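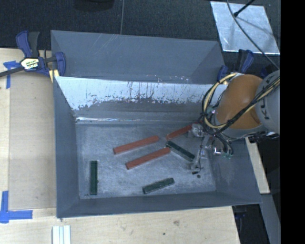 What the Second Arm Costs

Deming Han keeps two budgets for the lab at Brondance. The first goes to the finance office. The second is a spreadsheet tab called "real," and it has 162 rows.

"The arm is row one," he says. "Everybody wants to talk about row one. Row one is a phone call and a purchase order. I lose sleep over row 40 and down."

Row 40 and down is where he puts clamps, painter's tape, cable ties, spare fingertips, paint for the bin, and wooden sticks to put in the bin. Han has been buying equipment for manipulation work for 16 years and has reached the stage where he can price a roll of blue tape from memory and does so without being asked.

We met on September 15, 2024, a few weeks before he had to file next year's request. The team wants a second arm for the project they call Eden. Han wants a second arm too, but he would like someone to admit that it comes with a second of everything else.

"You buy an arm and it arrives with a handbook and a plug," he says. "It doesn't arrive with a table. It doesn't arrive with a tray that has sloped sides so the sticks roll back where you can get at them. Somebody has to build that, and then somebody has to build it again when the first one is scratched to pieces."

How fast does a tray get scratched to pieces?

"Faster than the quote assumed. The quote assumed zero."

Benedikt Rüegg, who runs the bench and is therefore responsible for most of the scratches, takes a calmer view. He thinks the bin is the best money the lab ever spent. "It's a box," he says. "It's gray. You drop colored sticks in it and the arm picks them up. If the arm hits the wall, I lose some paint. If the arm hits a nice aluminum fixture from Tapsell, I lose Deming."

The Tapsell fixture was in last year's request. It was priced at $446 per corner, and Han still pronounces the figure slowly. They went with bar clamps from the hardware store instead. Rüegg says he misses nothing about it except the brochure.

On cables the two men agree, in the way people agree about the weather. Han budgets for them as a consumable now, along with gloves and coffee filters. "A cable that goes around a joint is a cable with a birthday and a funeral," he says. Rüegg asks for six spares of each kind. Han approves four and hides two in his desk, and Rüegg knows where the desk is.

The open question is the gripper. Irach sells one that comes sealed, with a service plan, and would cost more than everything in the "real" tab below row 90. The present one has its wiring and screws out where you can reach them. Rüegg likes that. Han likes it less, having noticed that things you can reach are things you adjust, and that adjusting takes an afternoon he has to charge to something.

"Which row is Benedikt's afternoon?" I ask.

"There are several," says Han, and scrolls for a while.

The request goes in during October. He has put down one arm, one table, two bins and a line marked "other," which he expects to have to defend in person.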